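Play kitchen table keeps turning into one big pile - how do you sort yours?
Posted in Kids' Rooms & Play Spaces
Flerkia

Hi all! I look after a play corner at the Loltum drop-in, and I need fresh eyes on our kitchen table. It's a big white tabletop and I really like it, but by 3 in the afternoon everything has drifted to the middle and the kids can't find a thing. I got carried away at the fall rummage sale (134 pieces in our toy cupboard now, I finally did a list) so I only want to leave a few things out at a time.

My current try is one green plate, one pot, the gray dish with the red bottle lying on it, and the pretend fruit in its own little bunch along the edge. The pot sits in the center so there's something to cook in right away. I like how it looks, but I can't decide whether the bottle should stay on the dish or go somewhere else, and the fruit seems to wander off the second I turn around.

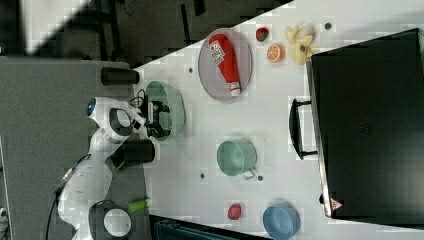 Nouri
I'd move the fruit! Ours used to live along the edge too and it spent most of its life on the floor. Put it in a bowl or a basket, something with sides, and let the kids carry the whole thing around. They love carrying stuff anyway - half the game at our place is delivering groceries to whoever is sitting down.

As for the bottle, leave it on the dish if you like it there. I'd just make sure the dish has a job of its own, because if it's only parking for the bottle then you've used up a lot of table. We call ours the sauce tray and the kids are weirdly strict about it.

The other thing that helped us was having one piece with holes in it. Strainer, steamer tray, anything. We have a green one and it gets used for washing pretend berries, draining pretend noodles, and (don't ask me why) as a bus. If yours has gone into the cupboard I'd get it back out.
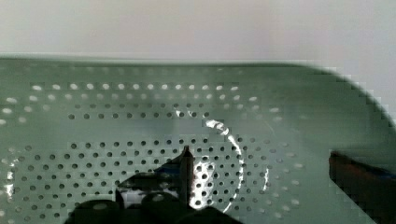 The only catch with all those little holes is cleaning. I soak ours in the sink with dish soap for 8 minutes or so while I wipe down the table, then go over it with an old soft toothbrush, then stand it up on its side to drain. If you lay it flat on a towel the water just sits there. Clear lids are the same, they get cloudy spots if you stack them damp, so I dry those by hand.

Henemano
baskets

Sorry, hit post too early. Baskets, and fewer things. I run a playroom out of my house and we do 2 groups of stuff on the table, food at one end and cooking things at the other, with a bit of bare tabletop in between where they can really play. It doesn't have to be pretty. I swap the food end every couple of weeks and leave the pots alone, since they'll play with a pot forever.

If you have one of those long oval baskets, keep it near the end where the kids come up to the table and teach them that's where food goes home. Bottles can lie down in there too if they fit. If they don't fit I wouldn't fight it, just let the bottle have its plate. 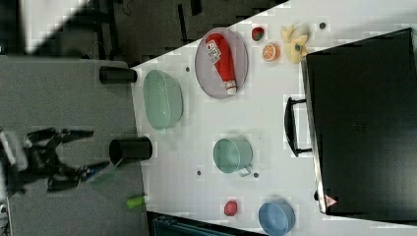
I'd also go through the little stuff once a month. Caps, tubes, bits of whatever - they end up under everything and then some toddler finds them before you do. I keep a jar up on a high shelf and they all go in there until I work out what they belong to. Mostly I never do. November is when I empty ours, before the holiday toys start coming in.

Flerkia
Thank you both!! Going to try the basket for the fruit tomorrow and I'm stealing "sauce tray." Nouri, does the toothbrush thing work on dried-on play dough, or is that a whole other thread?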